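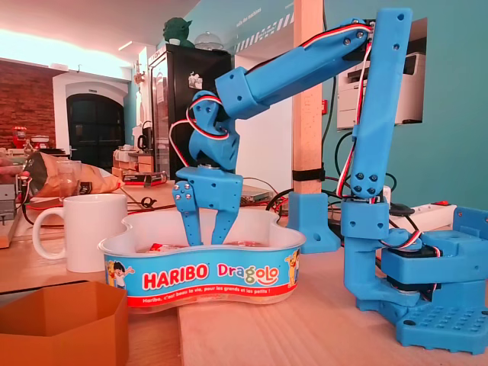
Candy on the work table: bowl or tub?
Forum: Kitchen Talk > Snacks and Sweets
Page 1 of 1

mossycup
Posts: 387

Okay, small question but it's been bugging me all week and my household is no help. I keep candy out on the long table where we do our projects. For ages it lived in the big Haribo tub, you know the wide kidney-shaped ones? Great for parties. But it's wide enough that you're always fishing around in there, and the last few pieces slide off to one end and get forgotten till they go weird.

So I bought a clear plastic bowl at Plarkent, kind of a clover shape with four rounded bumps, and tipped a bag of wrapped fruit candies into it (the white papers with fruit printed on them, twisted at both ends). I love how it looks! You can see everything at once. The trouble is I can ALSO see everything at once, and I sit right there.

Does anybody else keep candy on a table you work at? Open bowl, tub, jar with a lid? What lasts?

plaidthermos
Posts: 2140

Jar with a lid. Every time. I had an open dish on my sewing table and I was going through a 200 gram bag between Monday and whenever I noticed. With a lid you at least hear yourself doing it.

The tubs are better than people say, though. They're low, they don't tip, and once they're empty you've got a free box for clothespins. I wouldn't throw yours out.

gravelroad_ann
Posts: 61

Clear bowl for me. If I can't see the candy I forget I bought it and then I buy more. I've got 2 bags of toffees in the pantry right now that prove it.

What's it sitting on? Mine slid all over a varnished table until I put a placemat under it.

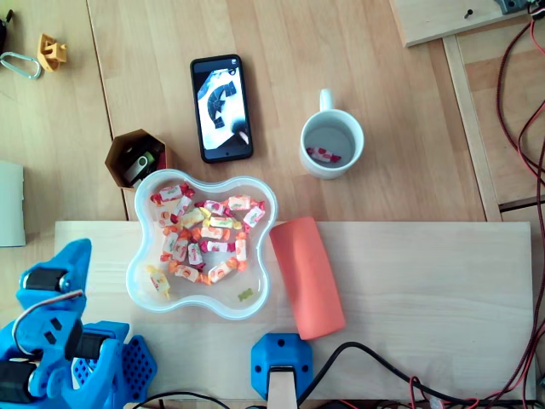
Fenstead, August 23, 2020

mossycup
Posts: 388

Sunday report from the table, for gravelroad_ann who asked. The bowl is on a smooth pale board I keep on top of the tabletop, so it's two layers of light wood and nothing has skated anywhere so far. The pinky-orange roll next to it is just foam, please don't try to eat it (my nephew asked).

I put one candy in my white mug as well. That's my rule at the moment: whatever's in the mug is mine and the bowl is for people. It's a good rule. It has held since lunch.

Oh and yes, there's a gummy bear in with the wrapped ones. I know. I'm leaving him.

plaidthermos
Posts: 2141

You can't leave an unwrapped gummy in a bowl of wrapped candy! It'll glue itself to the plastic and then to somebody's wrapper, and then it's got lint on it forever. Take it out today.

ferrybread
Posts: 940

Disagree, sorry. A gummy left out on its own gets firm on the outside and that's the best way to eat them. My whole family in Flukcombe did this on purpose, on a saucer, up on top of the fridge. Two days in summer, longer in winter. I still do it.

plaidthermos
Posts: 2142

On a saucer, fine! Not in the serving bowl where everyone's hands go. Those are two completely different things and you know it.

ferrybread
Posts: 941

Hands go on the wrappers. The bear is in his own corner. He's doing great.

gravelroad_ann
Posts: 62

I'm with plaidthermos on the hands, and with ferrybread on the texture. Sorry to be useless.

Question about the mug though. Don't you forget and pour coffee on it? I did that with a butterscotch once. It wasn't terrible? But the paper came apart and I was picking bits off my teeth through a phone call.

mossycup
Posts: 389

Ha, no, it's not my coffee mug anymore. It got demoted. I'll admit the mug rule is flexible and some days there are more in there than others.

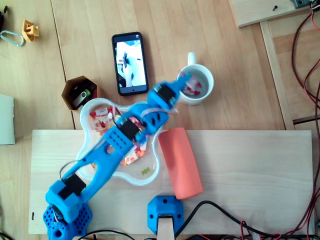
Fruit candies in the clover bowl, a few more in the mug, gummy down by the rim

dustpanalley
Posts: 18

Long-time reader, don't post much. Is that a USB stick in the brown six-sided cup? I ask because I've got a cup just like that for little junk and I can tell you what happens next. Candy ends up in the junk cup. Then you're handing your boss a flash drive with sugar on the plug.

My vote is one container for food and one for stuff, and keep them at opposite ends of the table. Same goes for the phone. Mine was sticky all of last summer.

mossycup
Posts: 390

It is, yes! The junk cup is strictly junk, I promise, and it sits up past the bowl. But the phone is a fair point. It's about a hand's width from the mug half the time, and I'm a one-hand-scroll, one-hand-candy kind of person.

plaidthermos
Posts: 2143

Wrapped is the way to go for exactly that reason. Twist wraps especially, since you need both hands to open one, so the phone has to go down. The only thing I don't like is the papers afterward. Where are yours going? I don't see a dish for them.

ferrybread
Posts: 942

That's what the old tub is for. Papers in the tub, candy in the bowl. Everybody wins and you don't have to wash anything.

mossycup
Posts: 391

Oh that's good. I've been putting them in my pocket and finding them in the wash.
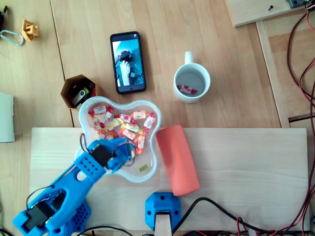
Re: Candy on the work table: what I'm going with

mossycup
Posts: 392

Thanks everybody, I think I've got a plan now.

The clover bowl stays, on the board. It's shallow, so I can see when it's getting low and nothing gets lost at the bottom. The tub turns into the wrapper bin (thank you ferrybread). One candy in the mug and when it's gone it's gone, no refills before dinner. I'm writing that down here so you can all hold me to it. Junk cup stays where it is, up behind the bowl, and I'll try to scoot the phone farther off.

I did look at a lidded jar in the Harawira catalog, for plaidthermos's sake. It was nice! But it was glass, and this table gets bumped a lot, and I think I'd be nervous every time.

The bag lasted 7 days last time. We'll see.

plaidthermos
Posts: 2144

And the gummy?

mossycup
Posts: 393

Still by the edge. ferrybread has first claim.

ferrybread
Posts: 943

Give him till Tuesday.

gravelroad_ann
Posts: 63

Does anyone know if those clover bowls come in a bigger size? I'd want roughly double that for the toffees.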